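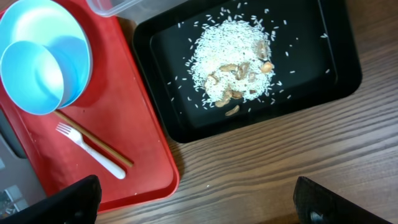 I've been meaning to write up our visit to the Brorkuline open day, and with October nearly over I had better get to it. Lovely Bautista and I drove up together, got lost once, and still made it for the 2 p.m. tour of their upholstery cleaning workshop.

Janelle Enriquez took our group of 12 around, and what a patient woman she is! We started in the inspection room, where every couch gets its tag read and a hidden patch tested before anybody wets it. She showed us a velvet loveseat somebody had gone at with bleach at home - I winced, having done much the same to an armchair once.
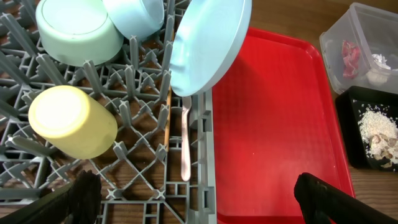

Drying was the part I'd come for, and Janelle spent a good long while on it. Loose cushions are never laid flat here. They stand on edge on slatted racks with fans going, and Lovely whispered that it was just like a plate standing up in a dish rack, with a bit of room on both sides for the air. I've been propping my own cushions that way ever since.

The fans run low and cool, by the way, as heat can set whatever is left of a stain. 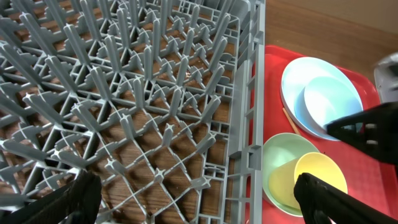
They also turn each cushion halfway through, and the zippers stay open the whole time. We finished up in the rug hall with coffee (lids on, please!) and a look at the Wetov spotting kits, which I thought were fairly priced. I came home with one, and Lovely has already borrowed it.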